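Notebook > Bench trials > Zikine handheld kit

June 11, 2023

Okay, day two with the Zikine loaner and I have opinions. Shayne asked me to write them down before I forget, so this is me being good.

Setup went faster than the first time. The pairing still hates me (two tries on the left, one on the right), but once both grippers were talking I had the whole rig running before my coffee was gone. The quick start sheet says to calibrate every 100 takes. Junpei thinks we should do it more often than that, and after yesterday's drift I'm with him.

Today was all fruit on a plate. Grab with the left, lift, set it back down, stop the take. Boring as anything, but it's the task Carleen wants for the comparison with the Faritz set, so fruit it is! I kept the takes short and tried not to rush the close. 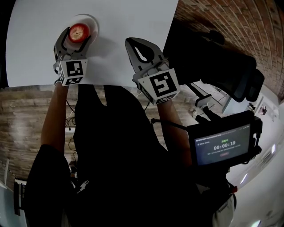

What I like: the trigger pull. It's smooth the whole way and I can feel where the fingers are without staring at them. What I don't like: the weight on the right side, with the display hanging off it. My wrist was grumbling by lunch. Asked Horațiu if we could move the display to a belt clip and he says the arm comes off with one screw, so maybe tomorrow.

We're at 557 takes total now, 85 of them thrown out. Most of the bad ones are tracking dropouts when I turn a marker cube too far away from me — my fault more than the kit's, and I'm getting better at it.

Price is the sticking point. Flirkville quoted us 1,431 a month for the pair, with support and the upload service bundled in. I don't think we need the upload service. Hanne is going to ask them for a number without it.

The loaner goes back in July. Still to do: two-handed takes, spare cable, and find out if the timer can beep at me when a take starts. I keep looking down to check.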